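# Teaching a Two-Arm Robot to Sort Cans into Cups by Teleoperation

Final report, Koutsoukos robotics practicum
2018-12-17 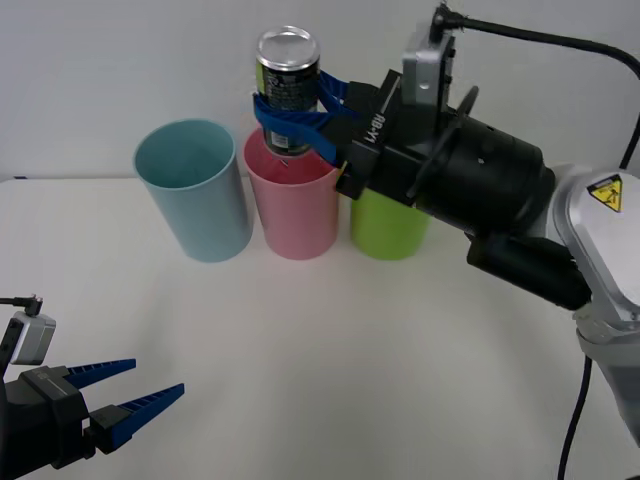
The task we chose was can placement: pick up an upright beverage can from the table and lower it into a named cup. We wanted a task that a person can do without thinking and that a robot has trouble with for one clear reason. The reason is clearance. A can fits into a cup with little room to spare, and the operator has to line up the bottom of the can with a rim that the gripper partly hides. The cups stand in a row near the back edge of the table, blue, pink and lime green, and the blue and pink ones are almost touching. With the can held over the pink cup, the right gripper covers the top of the green one from the fixed camera. Most of our design decisions follow from that.

## 1. Setup

Both arms are driven from a pair of leader handles built by an earlier practicum group and named Jurkari in their report. Each handle maps joint for joint to one arm. A thumb lever sets the finger opening. Commands are sent at 25 Hz and the same rate is used for logging.

We record three things per episode: joint positions, commanded positions, and video from the fixed camera and the small camera on each arm. Logging software is Kotora, which was already installed on the lab machine. We changed one thing in it. The original version started a new file when the operator pressed a foot pedal, and the pedal bounced, so we got empty files. We added a delay.

The arm that is not working stays in front of the cups with its fingers open. We first parked it outside the workspace, but then every two-arm episode began with a long approach that taught the policy nothing useful.

## 2. Collecting demonstrations

We collected 300 demonstrations between two operators. An episode starts with the can standing on the table and ends when the can is in the cup and the fingers have let go. Target cup and can start position were drawn from a list before each episode.

Rules for operators:

- Grip the can on the upper half of the body.
- Stop above the cup before lowering.
- If the can touches the rim, lift and try again. Do not push.
- Do not talk to the other operator during the descent.

The second rule was added late. Early demonstrations moved sideways and down in one motion, and the two operators did this at different speeds. The policy trained on that data averaged them and hit the rim. After the rule was added, the pause gave a clear point where the alignment was finished.

We also tried hand guiding, where the operator holds the wrist and moves the arm directly. It was faster to learn. It was dropped because the operator's hands and sleeves were in the camera view, and the robot would not have those in view when running alone.

## 3. Training and results

The policy is behavior cloning with a short history of past frames. It was trained on 94 percent of the episodes, with the rest held out. We ran 10 trials per cup.

| Target cup | Successes out of 10 |
|---|---|
| Blue | 8 |
| Pink | 9 |
| Green | 5 |

The green cup was the weak case. In the failures the can came down on the near side of the rim. The gripper hides this cup from the fixed camera during much of the approach, so the policy has to depend on the wrist camera, and the wrist view is mostly filled by the can itself. We retrained without the fixed camera to check this. Green did not improve and blue got worse.

One blue failure was different: the can was placed in the pink cup. The two are close enough that a small error at the pause point is enough to pick the wrong one.

## 4. Problems with the hardware

The blue fingers are flexible and bend around the can. This helps with the grip but the can may tilt a little after it is lifted, and joint positions do not show the tilt. Operators corrected for it by eye.

The loose camera cable on the right arm caught twice during wrist rotation – both episodes were deleted. It should be tied along the housing before anyone repeats this work.

## 5. Next steps

Falell, the group taking over the bench in April, plans to add a second fixed camera on the opposite side. We suggest they keep the same cup spacing for the first set of trials so that the numbers can be compared with ours, and only then move the cups apart. The episode list and the pedal patch are in the shared folder under `can_cup`.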